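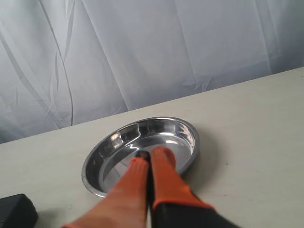 Last edited in November · revision 2

Datasets > Household > Tabletop > Jullow Dishes

Filed under: Kitchen & tableware, small collections

# Jullow Dishes

Jullow is a set of short recordings of everyday dishes on a plain table. The old README called it "a complete picture of how tableware behaves at home". It isn't, and I've taken that sentence out.

## What's in it

- 4,000 recordings, most of them with a single dish on the table
- 63 dishes by the packing list, though I'd treat that as a ceiling. The same bowl was entered twice under different names at least once.
- one notes file per batch, of very uneven quality

## The table and the cloth

The top is pale cream and matt, with a few scuffs. Behind it hangs a greyish-white sheet. The setup notes say it was to be ironed before each batch. I doubt that very much. Creases throw bands of shade, and anyone hoping to cut a dish out by brightness alone should try it on a handful before believing the Durkora write-up, which claims it works every time.

## Shiny dishes

Polished steel is the weak point. A shallow round dish with a rolled rim picks up whatever is near it, so its inside wall can come out white, grey and nearly black at once. Labels such as "empty" or "has something in it" were given by eye, and I wouldn't lean on them for steel.

The names are no better. "Pie dish", "pet bowl" and "tray" have all been used for the same shape. Use the `shape` column and ignore `name`.
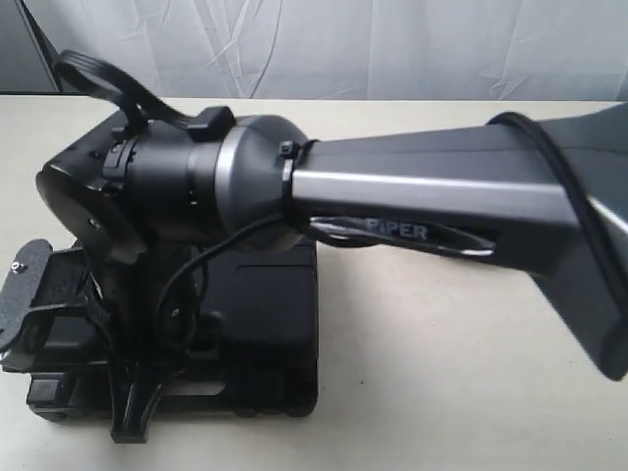
Korkor Boateng thinks I'm too hard on the names: people at home do call one dish three things, and a tidy list would be the less truthful one. Fair enough, but then the notes should say who called it what, and they don't.

## Not checked

- whether sizes were measured across the rim or the base
- the Oltent batch, which arrived without notes

Corrections to Nhyira Dogbe, with the batch number please.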